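Cable bin

A cable bin is an open container used to hold loose cables, cords and small power adapters that are not plugged in. Cable bins are common in homes, offices, schools and repair shops, where spare leads build up faster than they are thrown out.

Form

Most cable bins are plain plastic storage bins with no lid, often rectangular. Flared sides let empty bins nest inside each other. Bright colors are popular in shared workrooms because the bin can be found quickly on a shelf. Some makers, such as Cadari, sell bins with removable dividers – these are less common than the open type.

Contents

A typical bin holds network cables, charging leads, video cables and the adapters of devices that are no longer in use. Cables stored loose tend to tangle, and connectors catch on neighboring loops. A survey of 46 shared bins at the Tilbridge repair workshop found 351 cables, of which over 100 had no known matching device.

Sorting

Sorting is usually done on a clear stretch of table. Cables are lifted out one at a time, grouped by connector, then coiled and tied. Adapters are labeled with the name of the device they belong to. Long network cables are often kept apart, as they form wide loops that trap shorter leads. The Tilbridge workshop sorts its bins every eight weeks. 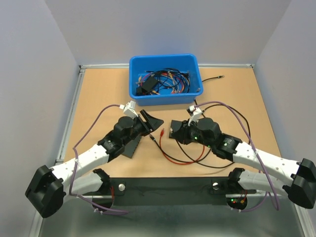
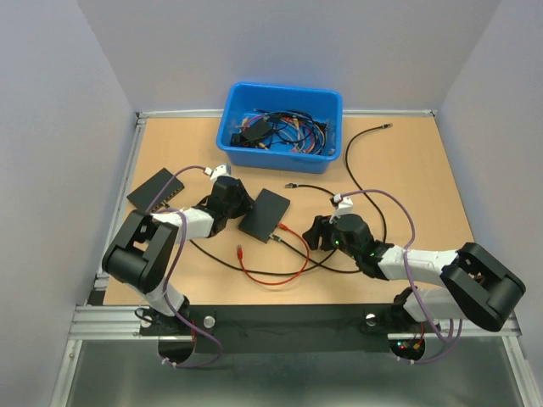
Blue plastic bins with mixed cables, and loose cable on the tabletop.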